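Buying Automation, Unit 7: Reading a Vendor Offer
Instructor: Farzana Soomro
Handout revised 2023-03-07

Read this before the seminar and bring the Gikska offer sheet with you. We are using the Kavel starter kit as our case. Gikska sells it to small workshops and teaching labs as a tabletop arm that will "tidy, sort and serve" after a short setup. I have my doubts, and I would like you to arrive with some of your own.

What is on offer

The base kit is one arm, one gripper, the control software and 2 days of remote help. The sheet gives the price as 3,000 and says nothing on that page about tax, shipping or the yearly software fee. The fee turns up in the terms, section 11. Find it and work out what the kit costs over three years. Jhair Quispe did this for last year's group and got a very different figure from the one on the front page.

Claims to look at

"Handles everyday objects." Which ones? A rigid block and a thin-walled cup are different problems. So are a dish lying flat and a bottle standing up. Ask for a list of objects and a success rate for each, with the number of tries. One overall percentage can hide an item that fails nearly every time.

"No programming needed." Somebody still has to show the arm the task, and show it again when the layout changes. Ask how many demonstrations a new task takes and who pays for that time. The Circombe offer we read in Unit 5 at least put this in writing, even if the number was bad.

"Works in your space." Vendors like a bare bench with good light. Ask what happens with side walls, shelving overhead, or two things touching. Wegener's terms leave out "cluttered surfaces" and never define cluttered – watch for the same trick with Kavel.

The bench setup

Look at the spacing between items and think about how the gripper would come in for each one. Then pick the item you would want to see tested first.

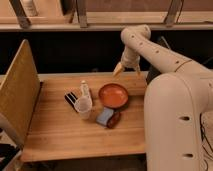
Fig. 1. Arm over the tabletop, with striped item, cup, small bottle, orange plate and blue sponge among the objects.

A still like this is weak evidence. It tells you what was within view of the arm and nothing about whether any of it got picked up. Treat a vendor's photos the same way, and be only slightly kinder to edited video. Ask for one uncut run, failures left in.

For the seminar

Write one page. State which claim you trust least, what test would settle it, and what result would make you walk away. Set that number before you see any results. Those who want to defend the kit are welcome to, but use the offer sheet and leave the brochure at home.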